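October, club repair bench, Brekcombe

Started at 7:40. Left over from yesterday: two irons with loose ferrules and the driver that rattles. Did the ferrules first. Warmed them, pushed them back down, wiped with acetone, left them on the rack.

Rattle in the driver is a lump of old epoxy inside the head. Put a little rat glue in through the port, shook it, stood the head face down so the lump would settle on the sole. Will check it after lunch before I put the weight screw back.

Main job was the Trultenitz order. It's a full set of irons to be reshafted for a player who came up through the junior program and now has a card on a small tour. He wants the same flex as before but half an inch longer. I pulled the old shafts with the heat gun and puller. The 6 iron took three tries and I scorched the ferrule, so that one needs replacing. All the hosels are brushed out and clean. Old epoxy was brittle in most of them and came out in flakes.

Swing weights on the old set were all over the place. The wedge was 2 points heavier than the 9 iron and the 4 iron was light. Somebody had put lead powder down the shafts without a plug, and it had worked its way up. I tipped it out. We'll use tip weights this time and write them on the card.

Money side, because Taipe asked for it in the book from now on. Parts for this set come to $504 with the grips. The bench took $2,424 last month before parts, which is better than the summer but still mostly grips. Regripping is easy money and slow wear on the vise. Reshafting pays more per club, though if one head cracks the whole job is a loss. I'd like us to quote reshafts by the set and stop doing single clubs unless they are putters.

Rang Skultport for more of the 0.370 shafts. They have them in stiff only. Regular is on back order and they wouldn't give a date. I said hold a set of stiff for us until the end of the week.

12:50. Driver checked, no rattle. Weight screw back in at the marked torque. Ready for pickup.

Dry fitted the Trultenitz shafts after lunch. The 5 and 7 irons are tight at the hosel and need a touch more off the tip. Abraded all the others.

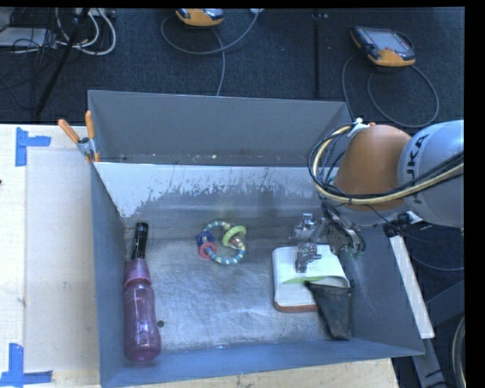 Rocío Ccori read the entry over and thinks the half inch is a mistake. She says that with the same heads it will push the swing weight up by about 3 points, and the player will be back asking for it to come down again. Her advice is to build the 7 iron alone, let him hit it on the range, and cut the rest when he has made up his mind. She also wants the price by the set put on the board, and singles left at the old rate for members.

Fine with the 7 iron. I'll glue that one tonight and leave the others dry. Price question to go to Virgilio Ignacio when he is in.

To do: ferrule for the 6, tip weights, call the player about a range time.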